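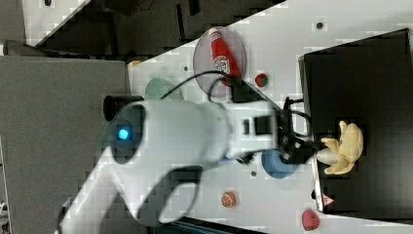 Research › Robotics Laboratory › Papers › Full text

Filed under: Shared workspaces, Codes of practice

4. Setting rules for the tabletop cell

4.1 Scope

The Dritstead code of practice covers one arm, one operator and one work surface. It was written at Uvley for objects that weigh little and break nothing when they fall, such as toy fruit, plastic bottles and bowls. It doesn't cover heated items, glass, open liquids or blades. Laboratories that handle those should use the Arnaud rules, which we compare in Section 6.

We drafted the code from our own incident log. The log runs to 60 entries, most of them minor. Cables come up more often than any other cause, followed by objects placed where the arm has to pass over them.

4.2 Layout before power-on

The operator sets out the table while the arm is stopped. Objects may be placed on either side of the arm, and they may sit partly under its links, provided that the planner has been given their positions. Figure 4 shows a layout of this kind: a small orange toy fruit is on the table beneath the curve of the arm, and a blue bowl is partly overlapped by the wrist and gripper. An earlier draft banned such placements. We dropped the ban after the Wollis trial, where operators simply pushed everything to the far side and then leaned across the arm to reach it.

Nothing is to be rested on the arm itself. Bowls and plates may be used as holders, and an item lying on a plate is logged with the plate as its support. The ketchup bottle in Figure 4 would be entered this way.

4.3 Cables

Rule 7 deals with slack. A cable at the wrist needs enough length for the full turn of the joint, and extra length tends to hang down into the work. We considered a fixed clearance but couldn't agree on one that suited every tool. The code instead asks the operator to move the arm through its whole range at low speed, with the objects in place, and to watch each loop as it goes. If a loop touches an object or catches on a raised edge, the cable is re-dressed and the check is done again from the start.

Loops close to a tray get a separate line on the check sheet. In Figure 4 one black cable arcs over the arm and a second hangs between the wrist and the edge of the tray. The second is the kind we want looked at first.

4.4 Approach to soft objects

Plush items give way under the fingers, so a force limit tuned on hard plastic is a poor guide. Rule 9 requires a separate limit for soft goods, recorded by object name. It also asks for the approach direction to be written down. For the peeled banana the direction matters a good deal — the flaps spread outward and can fold under a finger, while the pale inner section gives a narrower and more regular target.

4.5 Stopping and clearing

The operator stops the arm before reaching into the work area for any reason, including to straighten an object. An indicator light on the arm isn't to be read as permission to reach in. Light colours differ between makers and between software versions, and two entries in our log began with someone trusting a colour they knew from another machine. The stop is confirmed at the controller.

Dropped items stay where they land until the trial is marked as ended.

Figure 4. Tabletop layout with toy food, bowl, plate and black tray; the gripper fingers point toward the plush banana.

4.6 Limits of the code

We used the code over 700 trials with a single arm model. It hasn't been tested with two arms sharing a table, and Rule 7 would need to be rewritten for that case. The check sheet is kept with the trial records at Uvley.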